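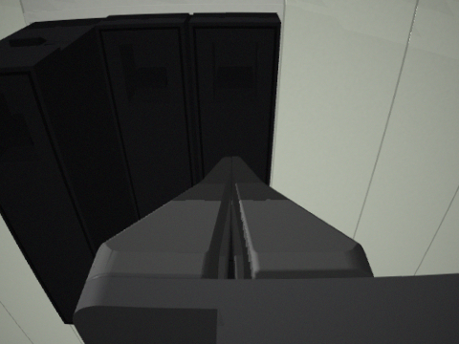

August 2021
Minutes taken by Leonie Faulkner

Equipment planning, Tuesday mtg

1. Gripper quotes. Woltlow and Pryor both in, Trudau still owes us one. Pryor cheaper but 13 weeks delivery – too long. Leonie to chase Trudau.

2. Simulation first. Agreed no hardware order untill the sim runs are done. 200 runs per gripper, same layout.

3. Budget. 4 licenses renewed, rest held over to December. Spare fingers not in the quote, ask Woltlow.

4. AOB. Floor space at Gritaletti – measure agian before anyone signs.

Contact: Leonie Faulkner | © Gritaletti | Back to top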